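Folonside-build mailing list
Subject: Re: Hand on the dustpan, and what to do about the other one
Date: June 29, 2026

> You wrote in May that the Stirnar controller lets go of thin handles.
> Did you change the fingers or only the grip force? And do you
> still work on the bench, or on something soft? My own build does well
> on a table and badly on a bed, and I would like to compare.

Thank you for the questions. I did not change the fingers. I changed the closing order, so the thumb comes last, and I raised the current limit by 2 steps. With the Bravo settings file the thumb came first and pushed the handle away.

For the surface, I moved everything to the mattress. It is a harder test, because the brush sinks a little between the puffs and the hand must come lower than on a table. 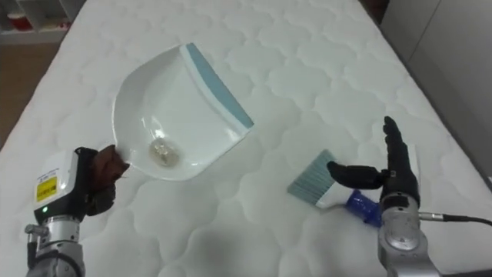
Dustpan in the left hand, brush still lying on the mattress.

The dustpan is the easy part. The left hand closes around the narrow end, and I keep the pan a little above the quilting so the rubber edge does not catch in the stitches. For the brush I have no good answer yet. The handle is smooth plastic, and my approach from the side is too high.

Next is the carry to the basket. I keep the basket on the floor beside the mattress, and the arm swings out to that side. I limit the shoulder speed for this move — the file says 1000 and I do not go over it. 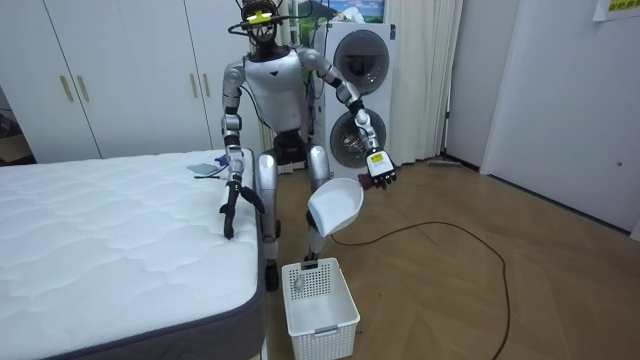

The pan over the basket, knees a little bent.

Please look at your cable also. Mine lies in a wide loop on the floor, and I check before each run that it is free of the feet. The Prondia script has no check for this, so it must be done by eye.

To your second question, these are the steps I use for soft surfaces now:

1. Put the small things near the edge of the mattress, where the arm can reach them without leaning.

2. Lower the hand with the fingers curled until they touch, then wait 3 seconds before closing more.
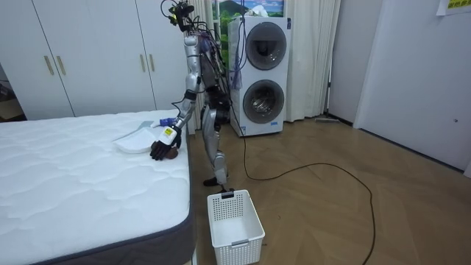 3. Lift straight up first, and turn the wrist only after that.

4. Save the log with the height of the touch point. I have 9 logs and can send them to you.

If somebody has a better side approach for the brush, please write to the list.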